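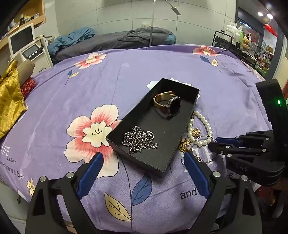 Hand-held grippers or teleop for small fiddly things?

Posted by ternard_bench
We have to teach an arm to put jewellery into an open box. Watches, beads, brooches, thin rings. Budget covers 800 demos. Dillent want them done by remote control on the arm itself. I'd sooner use hand-held grippers, one in each hand. Which would you go for?

Reply from wynne24
Hand-held. You feel the piece touch the cloth through the handle. On our remote set-up I got 8 usable brooch picks in a morning and had a headache by lunch.

Reply from Skirkari
Disagree. A wrist can do things your arm can't. We recorded 995 by hand and had to bin a lot of them when the arm couldn't reach the same angles. Remote is slow but every demo is one the robot can do.

Reply from wynne24
That's a matter of checking reach first. Keep your elbows in and go slower than feels natural. For flat pieces, open the jaws, come down either side and stop just above the cloth before you close. 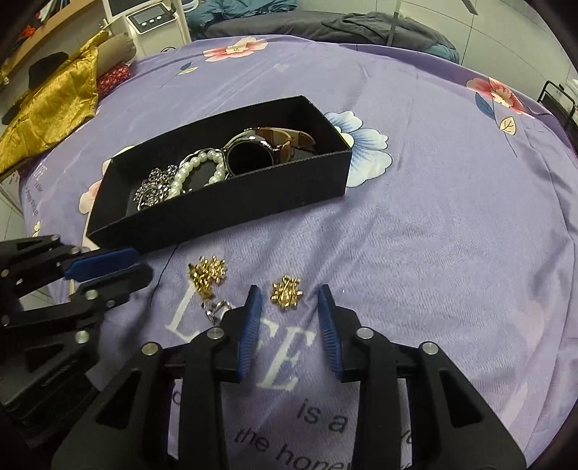 Jaws open over the snowflake brooch, pads either side.

Reply from ternard_bench
Does a patterned cover matter? Ours is plain grey.

Reply from wynne24
I like a pattern. Change it every 24 demos if you can, or the policy learns your bedspread.

Reply from Skirkari
I'd start plain and add patterns once it works. Agree on the pause before closing though. Openwork brooches are awkward because the pads can catch on one arm of the design and tip it. Grip across the body.

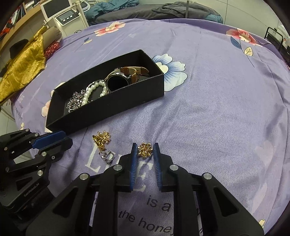
Gold brooch between the pads, watch and pearls in the box.

Reply from ternard_bench
Thanks both. I'll do a small batch each way in January and post the pick rates. Still not sure what to do about chains.

Reply from Skirkari
Leave chains till last.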